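November, room notes, Noltport

1. Carpeted table

Went over it again this morning. Alistair Moncrieff wants the teal carpet kept on the top because things slide less on it. Maybe. I put the same pen down on the carpet and on the bare bench in the Pramanik room and couldn't tell much difference. What I do notice is crumbs. Carpet on a table holds crumbs, and a pack of wet wipes is not going to fix that.

2. Screen and layout

The folding screen goes round the back and both sides. It is supposed to cut glare and stop people wandering over. The panels are woven with small square holes all over, so I'd like to see a light reading before I believe the glare part. Layout for now: notebook in the middle with the card across the left page, cloth and wipes back left, boxes and can at the back.
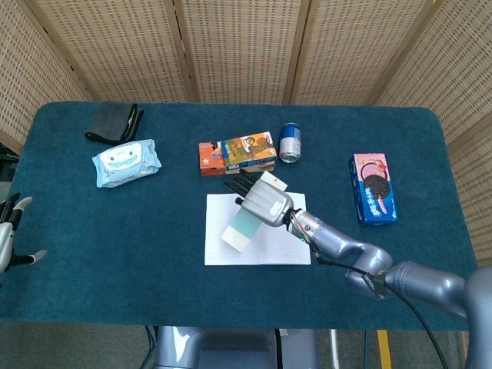 3. Still open

– Ask Unon what the screen cost. Alistair says 80, I remember 100.
– Trenex layout sheet wants 14 cm clear at the back. Who measured that, and from which edge?
– Card on the ruled page: pale on white, poor contrast. Try a darker notebook.
– Fold the gray cloth properly or leave it out. Alistair says it doesn't matter. Then why is it on the list?

Back at 5 with the light meter, if it has a battery.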